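**The Bottle Shelf: rinsing, refilling and a word about towels**

Monday, August 29, 2022

Well, the end of the summer is nearly here, and with it comes the yearly business of going through the kitchen cupboards before the September swap. We have 137 households on the Clostutach list now, and I'd guess most of you have at least one bottle at the back of a shelf that you keep meaning to do something about. I certainly do! Mine sat behind the oatmeal from Easter until last Tuesday, when I finally took it down, found its cap in a completely different drawer, and thought, all right, let's write the bottle column.

A few of you asked after the spring swap how I get the last cloudy bit out of a glass bottle with a narrow neck, the kind that milk drinks and salad dressings come in. I don't own a bottle brush that fits (I bought one once and it went in but very nearly didn't come out), so I do it with water and patience. Half fill the bottle, let it stand while you put the kettle on, swirl it, tip it out, and go again. Three rounds will do for most things, and an oily dressing wants a drop of dish soap in the first one.

The part I'd like to press on you is the pitcher. I used to hold everything under the faucet, and the water would hit the rim and go up my sleeve. A small pitcher gives you a thin, slow stream that you can aim, and you can do the whole job sitting at the table if your back isn't fond of the sink. Keep the bottle upright, bring the pitcher's rim in close over the neck, and tip it a little further than feels polite. Once the stream has started you can ease back.

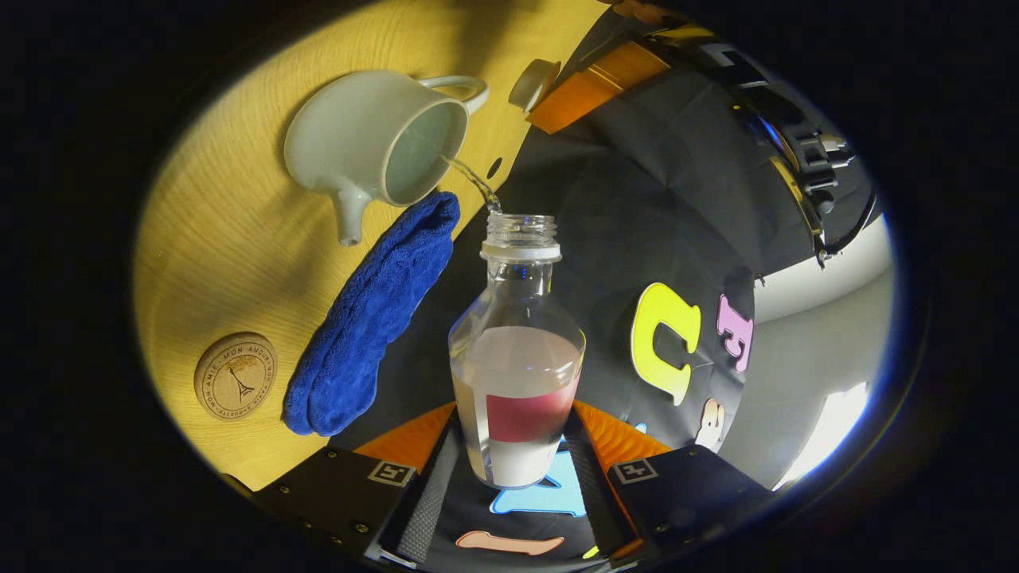 *A thin stream from the white pitcher, with the blue towel close by.*

Now, towels. I keep a folded one on the table before I start anything with water, and I've become rather bossy about it. It should be folded so there's some thickness to it, and laid where your hand will land on it without looking. Terry is fine, an old flannel sheet is fine, and the fluffy kind of cloth people buy for their cars is very good on glass, though you do have to wash it apart from the cottons or it comes out wearing everyone else's lint. A coaster is handy too. I like cork, and I like it to one side where the cup goes, so that the cup has a home and isn't being shuffled back and forth all morning.

Baby bottles deserve a paragraph of their own, as we had 39 of them come through last year and I do want them handled properly. Take every one apart, collar and all, and wash the pieces separately in hot soapy water. Let them dry completely before you put them back together. If the markings on the side have worn so faint that you have to hold the bottle up to the window to read them, please don't send it along for feeding. It can still have a long and happy life measuring plant food or holding paintbrush water, so put a bit of tape on it saying so and we'll find it a taker.

The same goes for little cups with a strainer that sits in the top. They're lovely things, they go quickly at every swap, and they very often arrive with somebody's tea still in the holes. Soak the strainer overnight with a spoonful of baking soda and go over it with an old toothbrush in the morning.
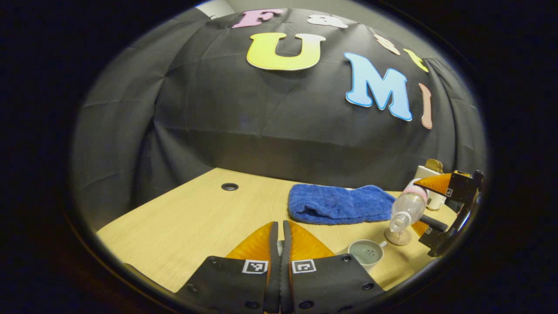

Holzer writes in to say that the baking soda is all very well, but a strainer that has seen years of black tea needs white vinegar first, warmed a little, and a good hour in it before anyone picks up a toothbrush. The same letter adds that glass bottles should drain on a slant with the neck down, "or you'll have a puddle in the bottom till Thanksgiving."

I tried the slant and I'm converted. An ordinary dish rack does it, with the neck poked down between the wires. As for the vinegar, do rinse well afterward, and don't mix it into the same soak as the soda, or they'll just fizz at each other and leave you with salty water.

Bottles for the September swap can go in the Trenda crates by the side door any morning before noon. Caps on loosely, please, and labels can stay if they won't budge.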